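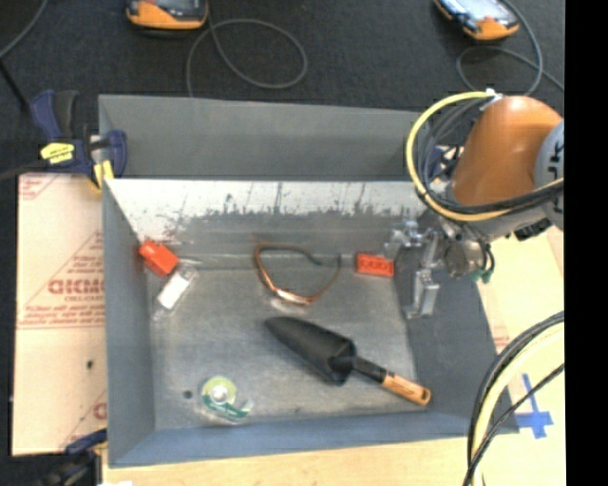
Mixed household items in a sheet-metal bin, with the gripper over the right-hand side.

How to run a bin-clearing test for household items

Clearing a box of odds and ends is a chore most people do without thinking. For a robot arm it is still a fair test of what the machine can and cannot do in a home or a small shop. The procedure below is the one we use at Skomik. It measures one thing: how many items leave the bin without a person stepping in.

What you need

A rigid bin with sloped walls, clamped to the table. An arm with a two-finger gripper. A set of items that differ in shape, stiffness and finish. Toy bricks, eyeglasses, a garden trowel, a tape dispenser and a clear plastic package make a good starting set.

Step 1. Fix the bin

Clamp the bin at two or more corners. Push each wall by hand with moderate force. If the bin shifts, tighten the clamps and repeat. Mark the bin position on the table with tape so that it can be restored after cleaning. Check that the clamp handles stay outside the arm's path.

Step 2. Load the items

Place the items by hand for the first run and pour them in for all later runs. Leave them as they land. At least one item should rest against a wall or in a corner, where the fingers have the least room.

Step 3. Set the limits

Start with a grip force low enough for the eyeglasses. Allow three attempts per item. An item dropped back into the bin counts as an attempt. An item dropped outside the bin ends the run.

Step 4. Run and log

Log each attempt with the item type, the grasp point and the result. Do not reach in to straighten anything. If the arm stops on a force limit, record the stop and retract it before resuming. We log 200 attempts before comparing two settings; smaller batches have misled us more than once.

What to expect

Toy bricks are the easy case. They are stiff, have flat parallel sides and show up well against gray metal. A brick tilted in a corner is harder, as one finger has to fit between the brick and the wall.

The trowel is long and its weight is uneven. Gripped at the end of the handle, it tends to swing. Set the grasp point near the neck and lift slowly.

Clear packaging is the most common failure. The depth sensor often reads through it to the floor of the bin. A printed insert helps — the arm can aim for the insert and ignore the rest. Clear tape has the same problem to a lesser degree.

Eyeglasses are a grasping problem more than a vision problem. The arms of the glasses catch on nearby items, and a grip across the lens can leave marks. Aim for the bridge.

Results so far

In our February series the arm cleared 79 percent of items over 400 attempts. Most of the misses were clear plastic. Henrike Stöcker repeated the series with a slower approach speed and saw fewer drops, but each run took longer than a person would accept for a kitchen drawer.

Our current answer is that the arm can do part of this chore under supervision. It is not ready to be left alone with a mixed bin.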